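A deposit on every bottle

Sonville should charge a small deposit on plastic drink bottles and pay it back when they are returned. The town collected 2,724 bags of litter last year, and the bill for that went to everyone – including people who never drop a thing.

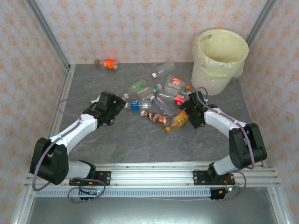
Who would pay for the deposit?
The buyer pays it at the register and gets the same money back on return.

Shop owners worry about space and staff time. Delwyn Paewai, who runs a small grocery in McKinnon, told the council on 5th February that she has no back room to spare. That is a fair point, and small stores should be exempt. The larger ones can manage. 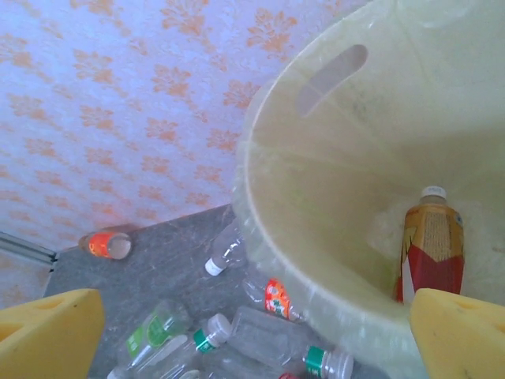
A plastic drink bottle in a bin.

Signs and school talks have been tried for years, and the riverbank looks the same. A nickel or a dime gives people a reason to bend down. The council should run a trial at 5 large stores and publish the results.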